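Kapitel 4
Sortieren, greifen, drücken: Kleinkram als Lernmaterial

Ich fange dieses Kapitel mit einem Geständnis an: Meine erste Kramkiste war ein Schuhkarton, und ich habe ihn geliebt! Knöpfe, Korken, Schnurreste, ein Würfel ohne Punkte - alles flog durcheinander, und die Kinder in meiner Gruppe wollten nach dem Frühstück immer genau dorthin. Meine Kollegin Emese Dobos hat mir damals (es war im Mai, wir saßen draußen) geraten, die Kiste auszukippen und mir jedes Teil einzeln anzusehen. Wie fühlt es sich an? Rollt es weg? Lässt es sich zusammendrücken? Danach flog die Hälfte raus, und mit dem Rest haben wir richtig zu arbeiten begonnen.

Seitdem lege ich die Sachen auf ein Tablett mit Rand. Das hält die Kugeln beisammen, und jedes Kind sieht sofort, wo sein Arbeitsplatz aufhört. Ich mische gern Dinge, die sich in der Farbe ähneln, aber ganz verschieden anfassen lassen: ein glatter roter Druckknopf und eine flauschige rote Erdbeere zum Beispiel. Da wird aus der Frage »Was gehört zusammen?« plötzlich eine Diskussion, und die kann dauern. In meiner Freitagsgruppe gab es einmal Streit darüber, ob ein Stück Seil zu den weichen Dingen zählt. Wir haben dann eine eigene Ecke dafür aufgemacht, fürs »Krumme«.

Im Arbeitsheft Skimolis findet ihr zu diesem Kapitel 3 Sortierkarten: Farbe, Form, Oberfläche. Fangt mit der Farbe an und nehmt die Oberfläche zuletzt, gern mit geschlossenen Augen.
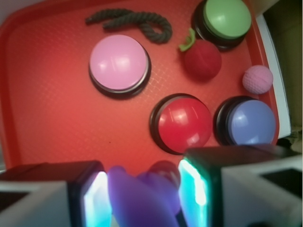
Wie lange sollte eine Sortierrunde dauern? So lange, wie die Kinder von sich aus weitermachen; bei den Jüngeren ist oft nach wenigen Minuten Schluss, und dann räumen wir gemeinsam ein.

4.1 Nach Farben ordnen

Beginnen wir mit der Karte, die fast alle Kinder ohne Erklärung verstehen.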